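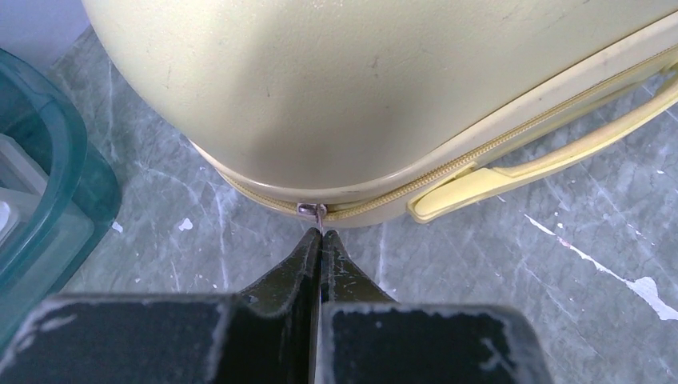
Storkness Suitcase Notes

Version 2

README

What this is

A folder of short clips and written notes on closing, opening, packing and unpacking suitcases. Mostly hard-shell cases with a zipper running around the middle, because those are the cases people own now and those are the cases people swear at. The notes go with the clips. You can read the notes without the clips and still learn more than you wanted to about zippers.

The project was started under the name Storkness, which was the name of the street, and we never came up with anything better. The packing lists that come with it are called Dostow. The labeling guide is called Bekum. None of these stand for anything. Please stop writing in with guesses.

What's in the folder

clips/ holds the clips, sorted by task. A clip starts when the case is in place and ends when the task is done or given up on. Both endings are kept.

notes/ has one text file per clip, same name as the clip. Some are a paragraph. Some say "fine."

dostow/ is the packing lists, meaning what went into the case and in what order. Clothes, shoes, a wash bag, a paperback, the usual.

bekum/ is the labeling guide, the list of allowed words, and a file called arguments.txt which records how the list of allowed words came to be. It is the longest file here.

old/ is version 1. Leave it alone unless you need it. The task names changed between versions and the old ones were worse.

The tasks

close_zip: Case is shut but unzipped, or partly zipped. Bring the slider along until the two halves are joined.

open_zip: The reverse, and much easier, which is why everybody wants to start with it.

find_pull: Locate the pull tab and take hold of it. This was part of open_zip in version 1. We split it out after noticing how much of open_zip was really this. On a pale case with a pale zipper the metal tab is the one thing that stands out, unless it has flipped over behind the slider, in which case you have a treasure hunt.

stand_up: Case is lying down, get it upright. Easy when empty.

lay_down: Case is upright, get it down without dropping it. A drop still counts as a clip. Mark it "dropped" and do not mark it "lowered quickly," which somebody did for a week.

pack_flat: Folded clothes into the open case. Follow a Dostow list.

pack_odd: Things that don't fold. Shoes, chargers, a hairbrush, one umbrella that is slightly longer than every case we have.

unpack: Everything out, onto the bed or a chair. The notes should say where things ended up. "Out" is not a place.

Words we use

Shell: the hard part. Each case has two.

Seam: where the two shells meet. The zipper lives here.

Slider: the metal piece that travels along the teeth.

Pull, or tab: the part hanging off the slider that you hold. Not the slider. See arguments.txt.

Handle: the carrying handle on the case. If the case also has a telescoping one, call that the pole. We know it isn't a pole.

Lying: resting on any face or edge other than the one with the wheels. Version 1 had separate words for flat, on edge, and on the long side, and no two labelers used them the same way. If the exact position matters, put it in the note in plain English.

Scuff: any surface mark that does not catch a fingernail. If it does catch, it's a scratch. If you can see your socks through it, it's a hole, and please retire the case.

The cases

We use used suitcases. This was a budget decision and became a principle afterward, as these things do. New cases have stiff zippers and clean shells and behave like the drawing on the box. Used cases have been through baggage handling and a few years under a bed, and they bulge, and the zipper has one spot it doesn't like.

Every case gets a nickname in the notes. Cui is the one that will not lie still. The rest are named after what they look like, so there is a Custard and a Toad. Names are never reused, even after a case has been retired, because a dead suitcase with the same name as a live one caused a very stupid afternoon.

Don't clean the shells between clips. Wiping off actual dirt is all right. Polishing is not. The marks help tell one side of a case from the other.

Floors and surfaces

Hard floors are harder than carpet, and we don't mean underfoot. A case on carpet stays where you put it. A case on a smooth floor slides away from you the moment you tug on the zipper, politely, and keeps going. If the case slid, say so in the note. If you held it still with your foot, say that too. There's no shame in the foot.

Patterned floors are fine. Stained and chipped ones are also fine. Please don't lay down a sheet to make it nicer. Somebody did this and the sheet went into the zipper.

Packing lists

A Dostow list is an order, top line goes in first. The short list is a weekend: two shirts, a sweater, underwear, socks, wash bag. The long list is a week away for a person who can't decide. There is also a list called december, which is all bulky stuff, and which exists to make close_zip miserable.

Fold or roll, your choice, but write it down. Rolled clothes look tidy going in and have come undone by the time you get to the shoes. Folded clothes stay folded and slide into one corner when the case is stood up. We have no opinion on which is better. We used to have several.

Shoes go in soles outward. Wash bag goes in last so it can be taken out first. The umbrella goes in diagonally or it doesn't go in.

An overfilled case is allowed. Sitting on an overfilled case is allowed too, up to 75 kilos of sitter, and after that the shell starts making a noise.

How to label a clip

Watch it through once with your hands off the keyboard. Then watch it again and put in the start, the end, and every change of grip. A change of grip is when the tab is let go of and taken hold of again. Adjusting without letting go is not a change. If you can't tell, choose "unclear" and move on with your life.

Then the outcome. There are 6 allowed:

done
done with help
stuck
snagged
dropped
abandoned

Stuck means the slider won't move and no reason can be seen. Snagged means there's a reason and it's usually a sleeve. Abandoned means whoever was running the task decided they had better things to do. It is not the same as failing and the labels should respect that.

"Almost done" isn't on the list. It was proposed. It was proposed more than once.

Write the note last. Say what a person who hadn't seen the clip would want to know. Good: "Tab was facing the floor, took a while to get hold of, ran smoothly to the corner, stuck there." Not so good: "Zipper issues." Worst on record: "see previous," on the first file in the folder.

Known problems

Corners. The slider hates them and so do the labels. Close_zip clips are heavy on "stuck" at corners, and part of that is real and part is one labeler who called it stuck any time it slowed down. We've gone back over the ones we could find.

Pale cases are overrepresented. Black suitcases are what most people travel with, but most people were not giving theirs away. If your work depends on dark shells, this is not a great folder for you.

There are hardly any soft cases. A few duffels snuck into version 1. They're in old/ with the rest of our youth.

No locks. Several cases have a lock built in, and none of them came with the combination.

Unpack has fewer clips than pack_flat. You'd think they would match, as what goes in must come out. A number of cases were simply left packed over a weekend, then opened on the Sunday by someone who needed a sweater, with nothing recorded.

Sound is unreliable. The zipper can be heard in most clips. So can the radio.

Changes since version 1

find_pull split from open_zip.

Positions merged into "lying."

"Tab" accepted as a word for the pull, after a long winter.

Duffels moved out.

december list added. Complaints about december list also added, in arguments.txt.

Notes files renamed to match the clips. Before this they were named by whoever wrote them, by mood.

Using it

Take what you like. If you publish something based on it, mention Storkness and say which version. If you change the labels, change the version name as well so we don't get mail about your labels.

Don't use the outcomes to rank suitcase makers. The cases are old, the sample is whatever turned up, and at least one zipper was repaired with candle wax before we thought to write that kind of thing down.

Adding to it

New clips are welcome, particularly of dark cases, soft cases, and anything where the wheels matter. Put a note with each clip. Use the allowed words. If a word you need is missing, read arguments.txt first to see whether we've already fallen out over it, then ask.

Empty the pockets before you record. All of them, including the flat one in the lining. We have found a boarding pass, half a granola bar and a key, and the key doesn't open anything we own.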